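Gudeta manipulation notes
November 25, 2019

Thread on the press probe we have been using before bag grasps. Method first, then the numbers, then the parts that do not work.

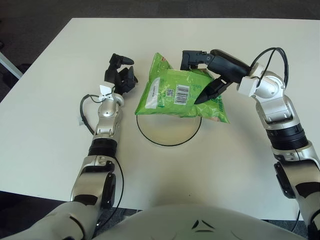

The press probe is one slow vertical contact made before a grasp is chosen. We want to know where the contents of a sealed bag are, and a camera mostly reports on the film. Folds, glare and print all move the depth estimate around. So the robot touches the bag once with the lower finger of the gripper and records how force rises with depth. On the green bag the tip goes down in the middle, to the right of the barcode label, because the label's edge is something the tracker can find again on crinkled film. The disc under the bag stays in the depth map as its own surface, and the bag overhangs it at the top, so the support height is different for the two regions. More on that further down.

Background. Erano is our pick planner for soft packages. It takes a depth image, proposes grasps and ranks them. On boxes and bottles the ranking is good. On pillow bags it prefers the highest point, and the highest point on a pillow bag is often trapped air. The gripper closes on air and film, the film slides, and the bag stays on the table or drops during the lift.

The usual fix is more training data. We did that for a while. The ranking improved on bags that looked like the training bags and stayed flat on the rest. Two bags with the same outer shape can have their contents in different corners, and the image has very little to say about it.

So: touch it. Tactile exploration before grasping is an old idea and we claim nothing new there. What we wanted was the least touching that still changes the ranking. One contact, one finger, no tactile skin, only wrist force and joint positions.

The model that reads the contact is called Drikesora. Input is the force-depth curve plus a crop of the image centered on the contact point. Output is a fill map over the bag outline, meaning a value per cell for how likely it is that there is solid content under the film. Erano then ranks its grasps again using the fill map.

The curve has a shape you can mostly read by eye. Air under film gives a soft, nearly straight rise. Loose contents give a soft rise with small drops in it where pieces shift. Contents packed against the support give a short soft part and then a steep one. If the steep part starts right away, the finger is on the support with nothing but film in between.

We stop at 3 N. Below that, the curves for air and for loose contents overlap too much to separate. Above it we started marking the contents, which people who buy snacks tend to dislike. The limit is on measured force. The depth at which it stops varies a lot from bag to bag and is one of the more useful features.

Speed matters more than I expected. A fast press pushes air sideways and the bag stiffens for a moment, so an air pocket can pass for contents. A slow press lets the air move away. We run it slow and accept the cost in cycle time.

Choosing the contact point. The first version pressed at the center of the outline. The second version pressed where Drikesora was least certain, using a fill map predicted from the image alone. The second is better on paper and slightly better in practice, but it sometimes picks a seam, and a seam gives a curve that tells you about the seam. Seams and folded edges are now masked out with a margin.

We also mask printed codes and stuck-on labels. A label stiffens the film locally, and the effect is visible in the first part of the curve. Pressing beside a label is fine. It is even a small help, for the tracking reason given in the first post.

Tracking matters because the bag moves. Press on one side and the other side lifts or the whole thing slides a little. If you register the contact in table coordinates and the bag then shifts, the fill map ends up rotated against the bag. We store the contact in bag coordinates and update the bag pose after the finger retracts. Bags with plain glossy film are the worst for this. Bags with dense print are easy.

Now the support surface. Drikesora needs the height of whatever the bag rests on, or it cannot tell a short compression from a long one. On a bare table this is a single plane fit. Anything clear under the bag is a problem: the depth sensor reads through some of it and reflects off the rest. We take the outline from the rim, which the color image finds without trouble when it is dark against a white table, and the height from one bare contact made before the bag is placed. Inside the outline we use that height, outside it the table plane.

Where the bag crosses the rim, the model gets neither case. Contents can hang over the edge and there is a small gap beneath the film. We leave those cells at their prior value and do not press there.

Two end effectors, since it will come up. The station has a parallel gripper on the right arm and a multi-fingered hand on the left. The probe uses the gripper finger only. It is stiff and pointed, and the path from fingertip to wrist sensor has little give in it. We tried the same press with a finger of the hand and the finger's own compliance filled the part of the curve we care about. You can calibrate it out. The calibration changes with finger pose, and we stopped there.

During a probe the left hand holds still. An earlier protocol had it bracing the bag. That reduced sliding and also changed the internal pressure, so every curve came with an unknown offset. Without bracing, the bags slide more and the curves are comparable.

Evaluation. Same station, same planner, same bags, with and without the probe. Start poses were drawn in advance and used for both conditions. A person shook and placed each bag according to the drawn pose and did not know which condition was next. Success means lifted, held through a fixed arm motion, and set down without a second grasp.

Results. Erano alone failed 9 of 50 trials. Erano with the press probe failed 3 of 50. The difference points the way we hoped, and the sample is small. I would not quote it as a rate for bags in general. It is a rate for our bags on our table.

Failure types, which I find more useful than the totals. Most of the baseline failures were grasps on air: fingers closed, film bunched, bag slid out during the lift. Of the failures with the probe, none were of that type. They came from pose error after the press. The fill map was right in each case and was laid over the bag in the wrong place.

That suggests the next gain is in tracking and that a better fill model would change little for now. We checked by giving the planner hand-marked bag poses after the press and running those same start poses again. The grasps it picked were reasonable. This was an after-the-fact check on a handful of cases and should be read that way.

Ablations, short version. Removing the image crop and keeping the curve hurts: the model knows what is under the finger and nothing about how far it extends. Removing the curve and keeping the crop brings you back to the baseline, within noise. Replacing the full curve with its final depth keeps much of the benefit. If you want a cheap version of this, record the depth at the force limit and start there.

A second press helps less than we thought it would. It adds information and it also moves the bag again. With perfect tracking it would probably be worth the time. With ours it came out even.

Training data for Drikesora comes from Risar, our press log. Each entry has the image before contact, the force-depth curve, the image after retraction and a fill label. The label is the expensive part. We weigh the bag on a split support at several angles and solve for the mass distribution, then smooth it onto the grid. It is coarse. The model output is coarse to match.

Known problems with Risar. Too many crisp, light snacks and too few powders. Powders flow under the press and stay where they were pushed, so the probe changes the thing it is measuring. We have some entries for powder and the model does badly on them. Bags that have already been pressed many times also behave differently from new ones, as the film gets softer along old creases. We rotate the stock now. Early entries are flagged.

The method does nothing for vacuum-packed bags (no air to be fooled by, and the baseline is already fine) and it should not be used on anything that must not be dented. It also assumes one bag on an otherwise clear surface. In a bin the support is other bags, the support height is unknown, and the curve is a sum of several soft things. We have not tried to separate them.

Cycle time. The probe adds a noticeable pause before each pick, most of it the slow descent. If a failed pick costs you a full retry, the probe pays for itself on pillow bags. If a failed pick is cheap, skip it and retry.

A mistake worth passing on. For a while our curves had a small bump at the same depth on every bag, and we spent days treating it as film behavior. It was a cable along the wrist coming under tension at one arm pose. Rerouting it with more slack removed the bump. If a feature shows up at the same depth on unrelated objects, plot it against joint angle before modeling it.

Also: zero the wrist sensor in the probe pose, directly above the contact point, before every descent. Zeroing at home and moving over leaves a gravity error comparable in size to the soft part of the curve on an air-filled bag.

The write-up has the grid resolution, the filter settings and the full list of bags. The Risar entries used for training will go out with it, with the flagged ones in a separate folder. The planner code stays in-house for now, but the re-ranking step is short and is given in full in the appendix.

Next on the list is the pose update after retraction. If you track crinkled reflective film with something better than feature matching plus an outline fit, reply with a pointer.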